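Teaching by Hand: Your Questions

I get asked the same things every week, so I put the answers in one place. Ask me for more!

Do I need to know how to code?
Nope. You hold the gripper, you do the chore, and the recording does the rest. Leilani Kowalczyk trained me in one afternoon, and I can barely set up a printer.

What does a session look like?
Mostly laundry, if you're on the Clitgate list like me. I spread an orange piece out on the bed, open the fingers and go in for the fold — slowly, always slowly.

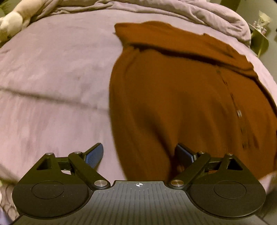 2 min read

How many tries do you want from me?
We ask for 30 folds per garment. Take a break after 20 (your wrist will thank you).

What if I mess one up?
Keep going and fix it with the gripper, not your free hand! Ramil Cruzado likes those takes, and I've sent him plenty.

Is this the same as remote control?
No, that's the Dristis setup, where you sit at a desk and steer the arm from there. I've tried both and I still like doing it by hand — you feel the cloth tug a little.

Can I use my own clothes?
Sure, but skip anything with a name or a work logo on it.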